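Veloso: tidying soft toys on a bed
Project gallery, Caltitier Lab

Home | People | Gallery | Data | Contact

Posted Thursday, April 24, 2025
Text by Keabetswe Du Plessis

Veloso is a way of training a robot hand from recordings of people driving it. A long recording is cut at the moments when the hand makes or breaks contact with something, and the robot learns from the short pieces as well as from the whole. We have been testing it on household tidying jobs, and the bed job has given us the clearest result so far. This page collects pictures from the bed job with notes on how it was set up and what we found. The full write-up will follow in June.

The job

Soft toys in the shape of fruit are spread over a made bed and have to go into a plastic basket. The basket stands on the bed as well, so it tilts and shifts a little when the hand leans on it. We call the set of toys Cutel, after the label we first gave the folder, and the name has stuck to the whole job.

A bed is a harder place to work than a table. The surface gives way under the fingers, the sheet creases and can be pinched along with the toy, and the height of the mattress changes with where you press. Toys also sink slightly, which hides the underside that a finger would normally reach for. We kept the pillows on the bed throughout, and we did not smooth the sheet between runs.

1. Hand in the basket

The black fingers are down inside the white basket and pressed into a round toy, with the yellow banana lying on the sheet to the other side of the arm. Contact inside the basket is the part of the job that caused us the most trouble.

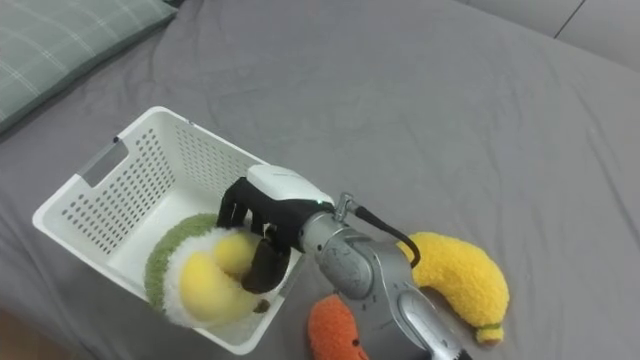

Tshepo Mokoena wrote the code that finds the cut points. It looks at finger current and finger position together and marks a contact when both change within a short window. On a table this is easy, as a hard object stops the fingers dead. With plush the fingers slow down gradually and the current climbs over a longer stretch, so the first version placed its cuts late, often after the toy was already squashed. The second version looks for the start of the climb instead of its peak. It also ignores contacts with the sheet that end before the fingers have closed.

The basket needed a rule of its own. When the hand goes over the rim it can touch the wall, a toy already inside, and the toy it is carrying, all in quick succession. Cutting at every one of these gave pieces too short to learn anything from. Tshepo now joins any pieces that fall between the hand crossing the rim and the hand leaving again, and treats the lot as one.

What counts as a piece

Each piece has a start, an end and a plain label. There are four labels in use: reach, grip, carry and basket. A fifth, fix, was added in the second week for stretches where the person driving corrected something, for instance pushing a toy further down or taking hold again after a slip. We had been throwing those stretches away. Ladi Dauda argued for keeping them, and the comparison further down this page bears that out.

Labels are put on by the software and checked by a person. Checking is quick for reach and carry and slow for fix. Two people checked the same batch early on and disagreed mostly about where a fix begins. We settled on the moment the hand reverses direction, which is crude but gives the same answer whoever is doing it.

Recording

Recording was done by Ladi and by Zuzanna Jabłońska, taking turns through the day. Both had driven the hand before. Neither was told to work fast. The instruction was to tidy the bed as they would at home, one toy at a time, and to carry on if something went wrong.

We collected 1,180 recordings. Of these, 764 were used for training. Most of the ones left out had a gap in the finger data, a fault traced to a loose connector early in the work. A smaller group was left out where the basket had been moved by hand partway through. No recording was dropped for being clumsy.

Toys were put down by tossing them lightly from the foot of the bed, which gives a fair spread and plenty of awkward poses. Toys that rolled off were picked up and tossed again. The basket was placed by eye and turned to a different angle for each recording, sometimes long side on, more often at a slant.

2. Carrying the banana

The hand holds the banana by its middle, above the basket, with the durian lying inside. An orange toy with a stitched face is on the sheet beside the forearm.

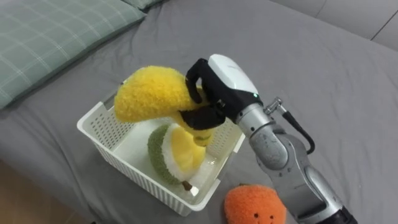 Long toys brought up a question we had not planned for, namely where along its length the robot should take hold. In the recordings Zuzanna nearly always went for the middle, while Ladi would take whichever end was nearer. Both got the job done. A model trained on the two together without any cutting tended to aim somewhere between the two habits and close on the shoulder of the toy, from where it swung and often caught the rim.

Training on pieces reduced this. The likely reason is that the reach and the grip are learned as a pair, apart from what came earlier in the recording, so the model settles on one habit early and keeps to it. We have not shown this properly. Babar Siddiqui is running a version with only one driver's recordings to see whether the effect goes away, and we will report whatever he gets.

Round toys raised a different matter. The hand can close on them from almost any side, but the plush is thick and the fingertips can feel well seated when they have only gathered up the pile. A short lift before the carry helps. The drivers did this without being asked, and the model picked it up from the grip pieces.

Testing

Every model was given 44 test runs. A run began with toys tossed on to the bed in the same manner as for the recordings, and it counted as a pass if every toy was in the basket when the time limit ran out. Nudging the basket was allowed. Tipping it over was a fail even if the toys stayed in. The person judging did not know which model was running.

Veloso passed 30 of the 44. The model trained on whole recordings passed fewer than half. A third model, trained on pieces but with the fix pieces removed, came out between the two and nearer to the whole-recording one.

The gap between the first and third is the result we find most useful. Leaving out corrections makes the training data tidier, and it is common practice, but a robot that has never seen a slip put right has no idea what to do after one. The model without fix pieces would drop a toy on the rim and then set off for the next toy. Veloso usually went back.

Where it fails

The failed runs with Veloso fall into a few kinds.

Sheet pinch. The hand picks up a fold of the sheet with the toy and drags it. Sometimes the toy comes free, sometimes the basket is pulled along. This is the most common failure, and we do not have a good fix for it yet. Pulling the sheet tighter would help, but would take away the point of using a bed.

Full corner. When several toys end up in the same corner of the basket, the next one can sit on top and roll out. The model has learned to push down, but it pushes where it let go and does not look for a gap.

Toy by the pillow. A toy resting against a pillow is sometimes left alone until the time runs out. The green ones suffer most from this with our pale green pillows. We have changed the pillowcases for part of the next round to see how much is down to colour.

Slow finish. In a couple of runs everything went well and the clock simply beat it. We left the limit as it was.

Things we tried and dropped

Cutting at fixed time steps, with no regard to contact, was no better than using whole recordings. It was a good deal simpler to write and we were hoping it would do.

Weighting the grip pieces more heavily gave firmer holds and worse placing. The robot became reluctant to let go over the basket and would hover there.

Starting test runs with the hand already over the bed, to save time, changed the results enough that we went back to starting from rest. Any runs done the short way are not in the figures given here.

What comes next

The same method is being tried on folded towels and on shoes by a door. Towels are going badly so far, mainly because contact with a towel is hard to tell from contact with whatever it is lying on. Shoes look better. There will be separate gallery pages for both once there is enough to put on them.

We would also like to know how few recordings are needed. Babar has a set of models trained on smaller and smaller shares of the 764, and the early ones suggest the basket pieces run short first.

Data and thanks

The recordings, the cut points and the checked labels will be released with the write-up in June. The recordings with gaps in the finger data will be included in a separate folder, as people working on missing signals may want them. If you need something sooner, write to Tshepo through the contact page and say what you want it for.

The work was paid for by a two-year grant from Vivance.

Recording: Ladi Dauda, Zuzanna Jabłońska
Cut points and labels: Tshepo Mokoena
Training and tests: Babar Siddiqui, Keabetswe Du Plessis

Back to gallery | Next: shoes by a door (coming soon)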